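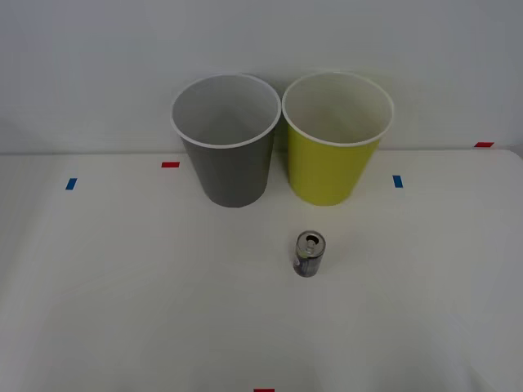
*Two paper cups, gray and yellow-green.*

# Public Drinking Water in Tisville: Notes on the Fountains

August 20, 2021

This post sets out what I have been able to establish about the public drinking fountains of Tisville, their present condition, and the manner in which the town has provided water to people on foot. It replaces the shorter entry I published in March, which contained two errors regarding Davent Park. Those errors are corrected below.

## Scope

The term "fountain" is used here for any fixed outlet on public land that supplies drinking water to a person without charge. Ornamental fountains are excluded. So are the garden taps at the cemetery, which are supplied from the same main but carry a notice stating that the water is for flowers only. Indoor fountains in schools and in the library are mentioned where they bear on the subject.

I walked the town twice for this purpose, once with the old street map and once with the list that the public works office issues on request. The two do not agree. The list gives 31 fountains. Several of these have been removed, and at least one, at the foot of Mill Street, appears under two names.

## The early fountains

The oldest surviving fountains are made of cast iron and stand along the route between the railroad station and the market square. They were designed for use with a shared metal cup, which hung from a chain beside the spout. The ring for the chain can still be found on the fountain outside the former post office, on the side facing the wall, under a good deal of green paint.

The shared cup was a common arrangement in American towns until the early twentieth century, when concern about the spread of disease led states to prohibit it in public places and on trains. Two things took its place. One was the fountain with an upward jet, from which a person could drink directly. The other was the paper cup, which was first promoted as a health measure and only later came to be thought of as a convenience.

Tisville adopted the jet fountain unevenly. The station fountain was converted. The post office fountain was not, and for a long period it seems to have been used mainly for filling pails. A resident of the street told me that horses were watered there within her grandmother's memory, although I have not found a trough marked on any map.

## Davent Park

My earlier entry stated that Davent Park had three fountains and that all were installed when the park opened. Both statements were wrong. The park has two. The granite fountain by the north gate is original. The one beside the ball field is a later replacement, set on a concrete base that is plainly too large for it, and I mistook the base of a removed flagpole for the remains of a third.

The north gate fountain is the best in town in my opinion. The water is cold even in August, the bowl drains properly, and there is a low step at the side for children. The step has worn down in the middle. The ball field fountain has weak pressure and must be approached from the left, as the path on the right floods.

## The Esteves fountains

In 2000 the town began to replace its older units with a steel model supplied by Esteves. These are the square gray fountains seen outside the swimming pool, along the river path, and at the bus station. They have a push bar on the front and a second, lower bowl that can be reached from a wheelchair. The lower bowl is a real improvement and I would not wish to see it lost.

The difficulty is with the push bar. It stiffens in cold weather, and on the river path it is often stiff in warm weather also. An older person, or anyone with pain in the hands, may need both hands to hold it down, and then has none free for a bottle. I raised this with the public works office by letter. The reply stated that the bars are adjusted each spring when the water is turned back on. The bar at the bus station has not, to my knowledge, moved freely in a long time.

The same letter informed me that the cost of replacing one unit, including the connection to the main, is $2300, and that the yearly allowance for repairs to each existing unit is $400. I include the figures as they were given to me. Readers may compare them with the price of bottled water from the machine at the bus station, which stands next to the fountain and is always in working order.

## Water at events
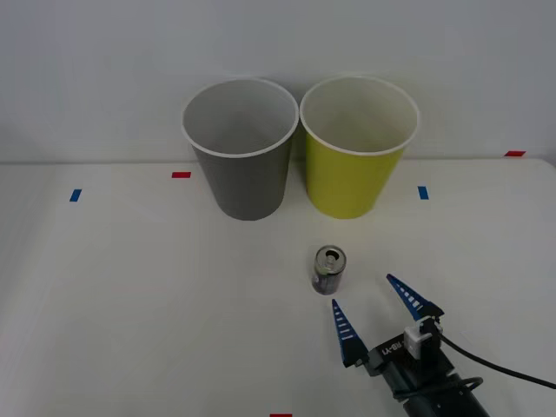
*The gray and yellow-green cups again, with a small beverage can.*

The town's fountains are not sufficient for large gatherings, and it has long been the custom to set out tables with water and paper cups at the summer fair and at the start of the Florkthorpe road race. Race runners are accustomed to the arrangement. Fair visitors are less so, and the trash barrels nearest the water tables are full by noon.

The Florkthorpe organizers have lately asked runners to carry their own bottles for training days, with cups kept for the race itself. This seems to me a sensible division. It does depend on the fountain at the Florkthorpe Road turnoff, where most of the training routes pass. That fountain was dry on both of my visits.

## Matters outstanding

I have not been able to trace the date of the small brass fountain set into the wall of the savings bank. It is not on the public works list, and the bank believes that it belongs to the town. It gives a thin but steady stream.

I should also be glad to hear from any reader who has a photograph of the market square before the bandstand was moved. The street map shows a fountain at the east corner, close to where the bicycle racks are now, and there is an iron cover in the pavement at that spot. The lettering on the cover is too worn to read.

Corrections may be left in the comments. Entries on the Mill Street pump and on the winter shutoff schedule will follow.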